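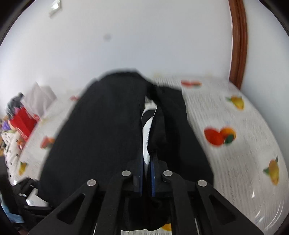 Ledness opens orders for garment-handling kit

Ledness has begun taking orders for Mener, a hand-held gripper kit for recording how people fold, turn and lay out clothing. The kit price is $897 with one gripper, or $2,935 for a set of four with a shared charging dock and a year of spare parts. Deliveries start in May.

Mener uses a four-pivot linkage, so the fingers stay in line as the grip closes. Soft cotton is the easy case. Lined garments and nylon shells are harder: layers slide against each other, and a pinch that catches the outer fabric can miss the lining. Ledness ships two sets of finger pads and recommends the textured ones for slick fabric.

In our trial we worked on an ordinary bed with a printed sheet and used a zip-up windbreaker as the main test piece. Setup took about 30 minutes, most of it spent on calibration. Battery life is rated at 60 minutes per charge -- short for a full afternoon, and the pack can't be swapped during a recording.
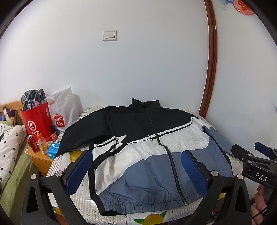 Damián Salinas wrote to us that battery life would not be his first complaint. He runs the kit on sleeves and cuffs and finds that pad wear sets the schedule; he would like replacement pads sold singly, and a wear mark on the edge.

Ledness says single pads are planned but has given no date. Export to Ondimwood is included in both prices. Orders close Sun 15 December.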